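Tooling news: Minda learns to wait for the other hand

It has been a busy few weeks on the software side, and since several of you wrote in after the last newsletter asking what on earth had happened to Minda, I thought I would give it a proper item of its own this time (with apologies to those who only come here for the workshop dates, which are further down as usual).

For newer readers, Minda is the small program we use at Brosport to go through two-handed gripper recordings before they are used for training. It lines up the left and right tracks in time, marks where each gripper closes and opens, and cuts the whole thing into pieces that a policy can learn from. It started life as a handful of scripts that lived on one laptop, and I am very fond of it, but it had one bad habit that we have all been working around for far too long.

The habit was this. Minda decided that a grasp had begun when the gap between the fingers stopped shrinking. That is a perfectly sensible rule for a mug or a block of wood, where the fingers meet something firm and stay put. With soft things it goes badly wrong. The fingers carry on closing long after they first touch, the fabric squashes and slides, and sometimes one finger is well into the pile while its partner is still out in the open air. The old rule would put the start of the grasp far too late, or miss it altogether, and then the handover from one gripper to the other came out as two unrelated pieces with a hole in the middle.

We ran the old version over the August batch to see how bad things were. Out of 2,081 clips, 46 had a handover cut in the wrong place, and nearly all of those were plush toys or folded cloth. You may think that a small number, and so did I at first, but they were bunched together in exactly the tasks we most wanted to learn from, so the models trained on them had a way of letting go too soon.

The new version has a state called "contact, one side", which sits between "open" and "held". A gripper can stay in it for as long as it likes, and Minda will not cut the clip while either hand is there. The finger gap is still used, but it now shares the decision with a small contact model that looks at the wrist view and gives a separate score for each pad. I have been stepping through soft-toy clips with it all week, and it is a real pleasure to see the labels change where I would have changed them myself! 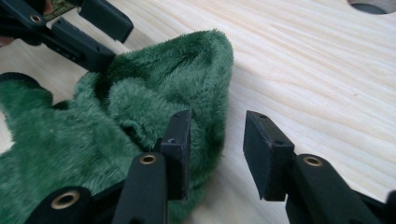 What to do if you use Minda

Please update before you label anything new. Old label files will still open, but the new state will be missing from them until you run the relabel command, which took 24 minutes on our machine for the whole August batch, so it is a nice job to start just before lunch. Your hand corrections are kept and are never written over.

If you load clips through Resach, you will need its newer reader as well, as the older one doesn't know the extra state and quietly treats it as "open". The Benítez planner needs no changes.

Still on the list are 2 things: a slider for the contact score in the viewer, and better handling of clips where the fingers are hidden by whatever they are holding. If you have recordings of that second sort, the more awkward the better, do please send them over.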